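The **Nurnitz Open Day** is an annual demonstration of household automation held each November by the robotics workshop Flukano. Its stated purpose is to show the public what robots can do with laundry. Its main effect, according to regulars, has been to make the public feel better about their own folding.

## History

The event was started by Wilma Koster, who expected a crowd and drew 5 people, 2 of whom were looking for the dentist upstairs. Attendance has since grown to 235. Holger Hellström took over the program later and moved the start to 10 a.m., on the theory that visitors are kinder after breakfast.

## Format

The day has three parts:

- **Opening talk.** Given by Anouk Mertens and scheduled for fifteen minutes. It has never lasted fifteen minutes.
- **Bedroom session.** Clothes and blankets are handled on a bed with a two-fingered hand-held gripper, one garment at a time. Visitors may try it themselves, and children tend to be better at it than engineers.
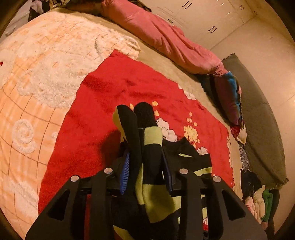
- **Robot session.** An arm attempts the same job at its own pace. Chairs are provided.

## Reception

Kwadwo Quaye, reviewing the event for the newsletter *Nikero*, called it "the most suspense I have ever felt about a sweater." The workshop printed the line on its next flyer, leaving out the paragraph on parking.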